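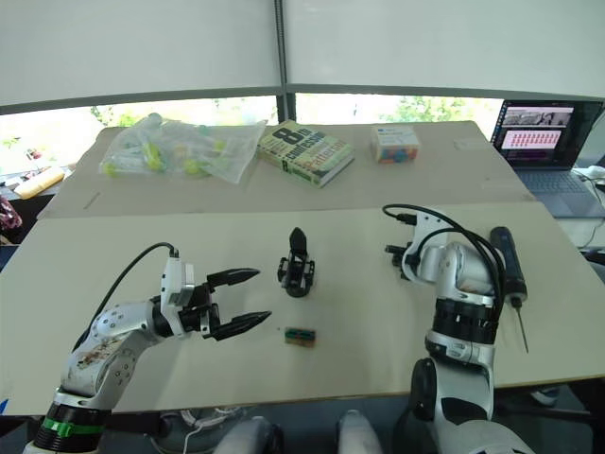
Our project for the spring term was a study of how shared work tables fill up, and what it takes to clear them again without upsetting the people who use them. Mylene and I chose the long table in the back room at Tistwood, partly for its size and partly, I must admit, for its nearness to the kettle. A table like this one gathers all sorts: a paperback copy of 8th Confession, a clear plastic bag of small yellow and green pieces, a little white box printed with colourful round shapes, and a black screwdriver, all sharing the space with an open laptop and its mouse. We had expected the tools to be the trouble, and were rather surprised to find how much of our time went on the other things.

We began in September by asking everyone who used the room to tell us where they thought each thing lived. The answers were wonderfully mixed! Arnel Macaraeg, our tutor, thought books belonged on the windowsill, whereas the evening group had always kept theirs in the cupboard and saw no reason to change. We wrote down 54 answers altogether, and it took us two long afternoons (and a good deal of cake) to sort them into 7 groups.

Our first plan was a set of labelled trays, one for each group. It looked very smart for a week. Then the trays themselves began to take up the room we had been trying to save, and small parts wandered into whichever one was nearest. After a chat with Arnel we kept just the trays for small parts and for stationery, and gave everything else a shelf on the wall.

The shelf has done better, though the labels curl at the corners and we should have bought the thicker card. Bags of small pieces are still the hardest to place, as people like to have them within reach while they work. If we had another term we would try a shallow drawer under the front edge of the table, and Mylene has already drawn one up, with measurements, in the back of our notebook.

Mylene Soriano and project partner, April 2023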